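4.2 Joining the field points to the parcel layer

I'll be upfront that this step ate most of my May. On paper it's a one-liner: take the survey points, take the parcel polygons, run a spatial join, and go get coffee. We had 735 points from the Harau valley and a parcel layer that the Mosoti district office had digitized from paper sheets, and my first join left a big chunk of the points with no parcel at all. They were sitting in the gaps (slivers, really) between polygons that were supposed to share an edge.

Joyce Mollel spotted the first problem before I'd even finished complaining about it. The parcel sheets had been traced one at a time, by different people, at different zoom levels, so two neighbors on the same sheet lined up fine but two neighbors on different sheets usually didn't. I measured the gaps along the sheet edges and the worst ones were 80 cm wide. That doesn't sound like much! But a lot of our points were taken right at a fence corner, and a fence corner is exactly where a gap like that swallows you.

So I snapped. I ran the parcel layer through the snapping tool with a tolerance of 60 cm, looked at what was left, and then closed the remaining gaps by hand. I tried a looser tolerance first (a full meter, if you want to repeat my mistake) and it pulled narrow footpaths shut, and then the parcels on either side of a path ended up touching, which made a mess of the adjacency table in Section 5.
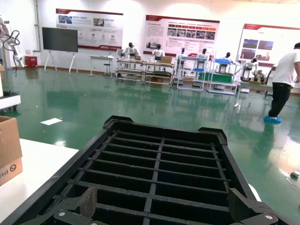

Figure 3.

The second problem was the projection, and I should have checked it on day one. The parcel layer came with no projection file. I'd assumed it was in the same UTM zone as our points because it drew in the right place, give or take, but it was on the older local datum. Fraser Halliday worked out the shift from the church, the bridge and a few road junctions at Skellulton, and once I'd applied it to the parcels, most of the leftover strays dropped straight into place. If I were starting over I'd do the datum first and the snapping second. I did it the other way around, so I had to throw out my hand edits and do them again on the shifted layer, grumbling the whole time.

After both fixes, 70 points still had no parcel. I went through them one by one against the aerial photos. Most were on the road reserve, where there's no parcel to find, and I kept those in the data set with a code of their own. A few were on the river side of Nillmont, where the bank has moved since the sheets were drawn, and I left them out of the ownership analysis completely (they're still in the land cover maps, since those don't care who owns what).

The cleaned layer we use from here on is the version saved on September 6, 2020. Anything earlier has the old datum in it, so please don't mix them.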